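Maintenance and Safety of Small Robot Cells
Handout for session 2: the bag fault in the Saha cell
Prepared by Dalia Jankauskaitė

Please read this handout before the practical. It describes one fault from beginning to end, and in the practical you will write the report for it. The full log is in the course folder.

1. The task

The Saha cell is a bench with two light arms that prepare takeaway orders. The items are paper cups, a carrier for cups, straws and a paper bag with handles. One arm holds the bag and keeps it open, the other arm brings the items. Both grippers are simple parallel grippers with two fingers, and the controller runs our own program, which is called Temidard.

Paper bags are difficult objects. The wall is thin, it bends when it is touched, and the rim is stiffer than the wall below it. To hold the bag, one finger must go inside the opening and the other must stay outside. Then the gripper closes on the wall. A small camera at the wrist looks at the fingers during this movement, and the program uses it to decide if the inside finger is in the correct place.
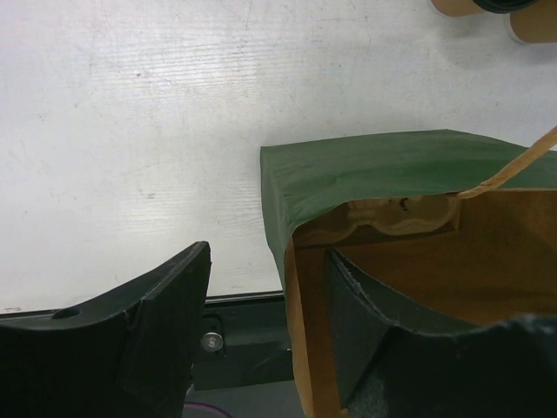

The decision is made only once, before the gripper closes. After that the program trusts the result. Please remember this point, as it becomes important in section 3.

2. What happened

The fault occurred in September, during a long run without a person at the bench. Bastien Besson was in the next room and heard the sound of an arm working hard against something. When he came in, the bag was torn along the rim, one handle was wrapped behind a finger, and the arm was still trying to lift. He pressed the stop button. No person was hurt and the arm had no lasting damage, but the cable at the wrist had been pulled from its clip.

From the log we know this order of events:

The inside finger entered the opening. The check reported "inside" and the gripper closed.
The lift began. The handle was already behind the finger, and it became tight.
The motor current in the shoulder joint rose and stayed high.
The program gave no warning. The lift command was repeated until the stop button was pressed.

3. Why it happened

There were two causes, and either one alone would have been less serious.

The first cause is the check. It asks if the finger is inside the bag. It does not ask if something else is also between the fingers or behind them. A twisted handle is thin, and from the wrist camera it can look like a fold in the paper. The answer "inside" was correct, but the question was too small.

The second cause is the current limit. The limit for the lift should be 35 per cent of the maximum current. In the file that was loaded on that day it was 99 per cent. The higher value had been used for a test of the shoulder joint, where no object was held, and it was not changed back. With such a limit the protection exists on paper, but in practice it never acts.

Students often want to choose one of these as the "real" cause. Please do not do this in your report. Describe both, and explain how they worked together.

4. What was changed

The limit is now written in a separate file, which the operator cannot edit during a run. At every start the program shows the value on the screen and waits for a confirmation.

The check is now repeated after a short lift, when the bag should hang free. If the bag does not follow the finger as expected, the gripper opens and the arm moves back along the same path. It is slower, and Bastien was not happy about the lost time, but the bags stay whole.

The wrist cables have a new clip with a wider curve. During the practical, look at the cables of both arms before you switch on the power. Move each arm slowly by hand through its full range and watch for places where a cable can catch on a joint or on a bag handle.

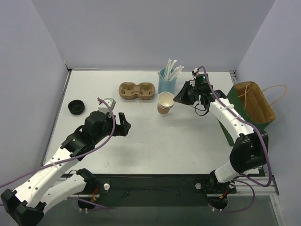 Kalliopi Krasniqi objected, when these notes were first given out, that a lower limit does not make the cell safe for a person who puts a hand into it. She wrote that 35 per cent was chosen to protect the bag and the motors, that it was never measured against a hand, and that students will read it as a safety value if the handout does not say otherwise.

I agree with her, and I have changed the rule below for this reason.

5. Rules for the practical

Keep your hands outside the walls of the cell while the power is on.
One student stays at the stop button for the whole run, and does nothing else.
If an arm catches on something, stop first. Do not pull the bag free while the motors are active.
After each stop, write down the current limit that was loaded - even if you think you know it.

6. Your report

Write one page. Begin with the order of events, then the causes, then one further change that you would make. Hussam Chidiac will collect the reports at the end of the practical. Last year many reports said "operator error" and stopped there. This will not be accepted, as you must explain how the wrong file could be loaded without a warning.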